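**Email list vs. posting every day: where would you put the first 3 months?**

**pantrylane** wrote on 6th April

Hi all! I opened my little online shop, Rokik, in August (spice blends and tea towels, a strange mix but it works) and I'm finally at the point where I have time to think about getting the word out. So far I've been posting on social every single day. I've got 2,000 followers and I love talking to them, but orders from those posts come in drips.

Meanwhile the sign-up form at the bottom of my home page, which I did nothing with, has collected 184 email addresses. I sent them one plain note about a new blend and had my best afternoon yet! So now I'm itching to drop the daily posts and go all in on a newsletter. Good idea or am I getting carried away?

**oldmodem**

Go for it. I did the same with my shop Calia and I'd never go back. People who give you an email address have already raised their hand. Write to them like you'd write to a friend who cooks, put one link in, send it. My list passed 3,000 last year and it brings in most of my repeat orders.

Two things I'd do right away:

- Move the form up. Bottom of the home page is where forms go to sleep.
- Send a welcome note the minute someone signs up, while they still remember who you are.

**trailmix_dee**

I'm going to disagree with oldmodem a little. Where did those 184 people come from? If most of them found you through the daily posts and you stop posting, the form dries up. I help out with the marketing at Brunner (garden tools, small team) and we went quiet on social for a season to "focus on email." The open rate was lovely and the list stopped growing. It took a long time to get moving again.
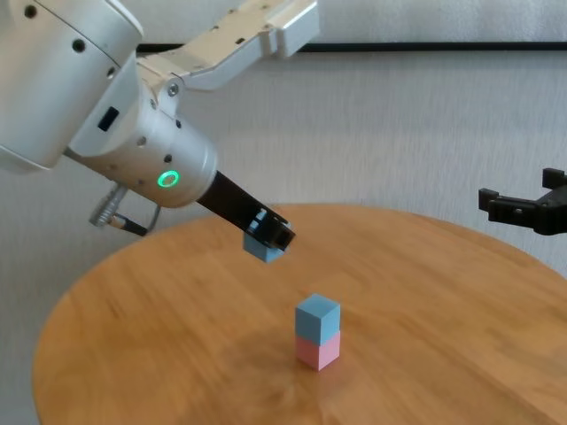

I'd cut the posts down to a couple a week and make every one of them mention the newsletter. You keep the tap running and you get your evenings back.

**pantrylane**

Ooh, good question, and I don't know! The form doesn't ask. I could add a "how did you hear about us" box?

**oldmodem**

Please don't add a box. Every extra field costs you sign-ups. Make a second copy of the form page and use that link only in your posts, then compare.

**trailmix_dee**

OK, that's a better idea than the box, I'll give you that. Still wouldn't stop posting.

**quillandcart**

Jumping in because I love this topic! You might also think about swapping mentions with another small shop. I run Trametti, we sell notebooks, and a bakery supply shop put us in their newsletter while we put them in ours. It cost us nothing and the people who came over were keen. Recipe journals and spice blends would go together beautifully, by the way, so send me a message if you want to try one.

**oldmodem**

Swaps are fine once the list is bigger. With 184 names I'd get a few regular issues out first so there's something to show.

**quillandcart**

See, I think small is when it's most fun. You can answer every reply yourself.

**pantrylane**

You're all wonderful. Plan for the next 3 months: newsletter every other week, two posts a week, separate form link for the posts, form moved up under the banner (did that just now while reading this). quillandcart, message sent! Does anyone have a favorite time of day for sending? I've been thinking late morning, when people start wondering about lunch.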